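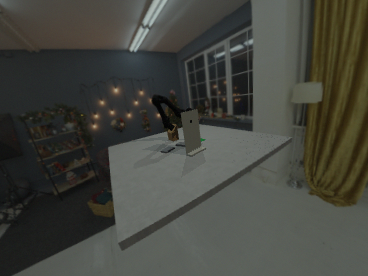 *Render: white table, upright silver panel in a low white base.*

# Drestholm Rain Books

Daily rainfall readings transcribed from the handwritten gauge books kept at Drestholm and, for part of the period, at the Brestcombe schoolhouse. There are 186 books covering 60 years. The first were written by Elspeth Yule and the later ones mostly by Morag Rutherford.

Last updated Mar 1, 2022. Maintained by Isla Tennant.

## Files

```
rain/drestholm.csv daily readings, main gauge
rain/brestcombe.csv daily readings, second gauge
notes/remarks.csv written remarks, one per row
notes/books.csv list of books with start and end pages
scripts/check.py runs the checks described below
```

All files are UTF-8 with a header row. Dates are year-month-day.

## Columns in the rain files

| Column | Meaning |
|---|---|
| `date` | day the gauge was read |
| `book` | book number, matches `books.csv` |
| `page` | page in the book, counted from the front cover |
| `amount_raw` | exactly what was written, including fractions |
| `amount_mm` | converted amount |
| `flag` | see below |

The early books are in inches and hundredths. The change to millimeters happens in the middle of book 71, on a left-hand page, with no note. Galbraith's original transcription missed it and had a very wet spring as a result. That has been fixed.

A reading belongs to the 24 hours before it was taken. We did not shift the dates back a day. If you are comparing with a series that does, you will need to move one of them.

## Flags

- `T` – trace. Written as "tr", "trace", "damp" or "just wet". `amount_mm` is 0.
- `A` – accumulated. The gauge was left for more than one day and the total is entered on the last of them.
- `Q` – reading is hard to make out. We give our best guess.
- `M` – missing. No entry, or the page is gone.
- `S` – snow melted and measured.

Blank means nothing unusual. A row can have more than one flag, written together, as in `AQ`. Please don't treat `M` as zero. A dash in the book means a dry day up to book 40 and a missed day after that, and we have coded it that way.

## The gauge

The main gauge was a five-inch copper one set in the lawn behind the house. It was moved 2 times. The first move was a short one to get it clear of a hedge. The second put it on the other side of the drive, where it is more open to the west, and the winter totals drop a little from then on. We have not corrected for this. The book numbers for both moves are in `books.csv` under `site_change`.

The Brestcombe gauge was read by whoever was at the school, so holidays are full of gaps and `A` flags. Use it for filling in or for rough comparison. I would not work out a trend from it.

## Transcription

Alasdair Galbraith typed the first version from the books themselves. Marion Guthrie then read every page against his file and marked differences, which were settled by going back to the page together. She changed 600 readings. Most were a 1 taken for a 7 – Yule's sevens have no bar and a very short top.

Remarks were typed as written, spelling included. They cover frost, thunder, lambing, visitors, and a long argument with a neighbor over a drain. Names of private people who might still be living have been replaced with initials.

## Checks

`check.py` looks for dates out of order, repeated dates, amounts that don't match their conversion, and flags not in the list. It needs Python 3 and nothing else.

```
python scripts/check.py rain/drestholm.csv
```

It prints one line per problem. The current files give two warnings, both for days that really were entered twice with different amounts. We kept both rows.

## Known problems

- Book 112 got wet at some point and the lower third of most pages is `Q` or `M`.
- May is missing entirely in one of the Brestcombe years.
- Some monthly totals in the books don't add up. The file has the daily figures only, so your totals may not match the ones on the page.

## Use

Free to use for any purpose with credit to "Drestholm Rain Books". If you find a wrong reading, open an issue with the book and page number and Isla will look it up.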